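Exhibit text at reading distance: notes from a showroom visit
8 January 2021

I have been putting off the label sizes for the Tilby display, so I spent a morning at the Stistiner showroom with a tape measure and a notebook. Eskil Berge had told me their layout was worth a look for anyone who has to fit a lot of text into a small room. He was mostly right.

The problem is an old one. A board that reads well from 300 cm has room for very few words, and a board with enough words on it gets read from 108 cm or closer, if at all. Sutter's guide, which I still use, wants a cap height of 30 mm for headings and leaves body text to the designer. On the Tilby draft I had body text at 25 point, and two people asked me what it said while standing at the rope.

What I wanted to see was how the boards, the counter and the barrier work together. A rope fixes the minimum reading distance, so it should be placed first and the type sized afterward. Most small displays do it the other way around, mine included.
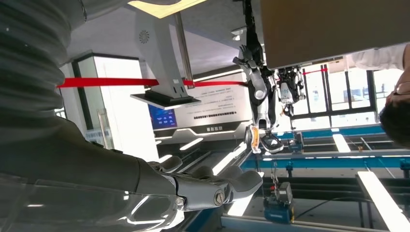 Information board above the curved counter, with the lit screen to its left and the red rope barrier.

The board carries several lines of small print. I would go up a size. Small dark type on white has plenty of contrast, but contrast does not make up for height once people are kept back. The screen next to it has the advantage of its own light, and icons survive distance better than sentences do.

I like the curved counter. A straight one of the same length collects people at the middle, and a curve spreads them out a little. The gray trim strip is a detail I may copy - it gives the eye an edge to follow on an otherwise white unit, and it would hide the joint on ours.

The glass-fronted cabinet is harder to judge. Ours came from Dodis with a handle on the wrong side, and I have been through two sets of hinges trying to correct it. Any cabinet behind a rope needs its label on the visitor's side, at a size that matches the rope distance and not the shelf depth.

Next step is to reprint the Tilby panels one size up and cut the text to fit. The hinges can wait until September.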